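## First Bake in Your Raleter Countertop Oven

Welcome to the fun part! You've unpacked the oven, burned off the factory coating, and found a spot for it on the counter. Now you get to cook something, and we picked cornbread for your first bake because it's quick and it browns beautifully.

Recipe tested by Huw Dafis in the Probert kitchen. Last revised 19 Feb 2021.

### Before you start

- The rack goes in the middle slot, lip facing the back wall.
- Use a metal pan or a cast iron skillet. Glass is fine for later bakes, but the timing below won't match.
- Leave the crumb tray in place. It slides in from the front, under the lower heating element.

**CAUTION:** The top and sides of the oven get very hot. Keep dish towels, paper, and plastic away while it's running, and never drape anything over the top to keep it warm.

### Preheat

1. Turn the left dial to BAKE.
2. Turn the right dial to 375 and press START. The light glows orange.
3. Put your empty skillet on the rack with a spoonful of butter or bacon drippings in it. A hot skillet gives you that crackly brown edge — don't skip it!
4. Wait for two beeps. The light turns green.

**NOTE:** If you live high up in the hills, preheat takes a little longer. Let the oven beep on its own and don't go by the clock.

### Mix and bake

5. While the oven heats, whisk together your cornmeal, flour, baking powder, and salt. In another bowl beat 2 eggs with buttermilk and a little honey.
6. Stir the wet into the dry just until you don't see dry streaks. Lumps are welcome here.
7. Put on oven mitts, pull the rack out halfway, and pour the batter into the hot skillet. It should sizzle right away (such a great sound).
8. Slide the rack in, close the door, and set the timer.
9. Check through the window when 6 minutes are left. If the top is already a deep gold, switch the left dial to LOWER HEAT and let it finish.

**CAUTION:** The skillet handle is as hot as the rest of the pan. Use a mitt on each hand when you lift it out.

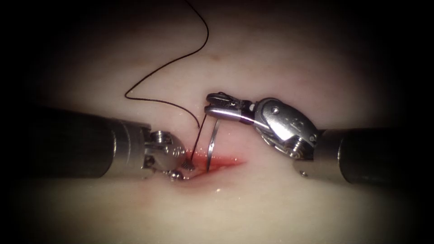

10. Poke the middle with a toothpick. A few moist crumbs are fine, wet batter means it needs more time.
11. Let the cornbread rest in the skillet before you cut it. It slices so much cleaner!

### After the bake

Turn both dials to OFF and leave the door open a crack. Once the oven is completely cool, pull the crumb tray and wash it with warm, soapy water. Dry it well before it goes back in.

If the bottom came out darker than you like, move the rack up one slot next time. A pale top usually means the door was opened too often during the bake.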